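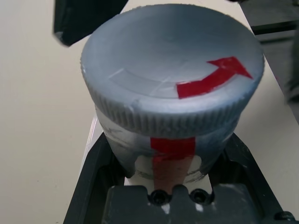

Notebook Entries Methods Stock list Contacts Search

5 June 2025
Starch sizing, second series

Repeat of the April cook with the potato starch from Prokham. Last time the film cracked on the warp yarns as soon as they went over the back bar, and Margit wanted to know if it was the starch or the cook. I changed only the cook.

Weighed out starch for an 8 percent slurry in cold tap water. Stirred by hand until no lumps, then on the hot plate with the paddle. Thickening began earlier than I had written down for April, but I think the April note was taken late. Held at the top temperature 20 minutes longer than before. The paste went from cloudy to nearly clear and came off the paddle in a long string.

Viscosity straight off the plate read 4000 on the old dial instrument, same spindle as April. Left it to cool with a plate over the pan. Skin formed anyway. Took the skin off and did not count it in the solids.

Added the tallow substitute (Nenix) at the same dose as before. It went in badly. Small beads on the surface for several minutes, then gone after more stirring. Petrică says to melt it first in a cup of the hot paste and pour that back. Will do it his way next time.

Sized 2 skeins of the gray cotton, 380 m each. First skein squeezed once through the rollers, second skein squeezed twice. Dried on the rack by the window, not in the cabinet, as Anikó had the cabinet for her dye lots.

Results so far:
Skein 1 – stiff, slightly boardy, powder on the fingers when bent sharply. Hairs laid down well.
Skein 2 – softer, no powder that I could find. Some hairs still up along the last third.

Neither one cracked over the bar. That points at the cook, but the air in the room was damp and dry yarn behaves differently, so I am not writing it up as settled. Kauko would like the same test run in the cabinet before we order more.

Washed a short length from each in warm water. Skein 1 let go of its size in about ten minutes. Skein 2 was quicker. Iodine drop on both afterward, faint blue on skein 1 only.

To do:
Second cook with the fat melted first
Weigh skeins again once they have sat overnight
Ask Szabolcs where the finer sieve went
Rollers need new felt on the left end, the squeeze is uneven there and I suspect it explains the hairs on skein 2

Leftover paste is in the cold room, top shelf, marked with my initials. Do not use it after tomorrow – it goes thin and sour.

Related entries
Starch sizing, first series
Bajwa loom: back bar polished
Brakberg cotton, twist counts
Iodine solution, how to make up
Drying cabinet sign-up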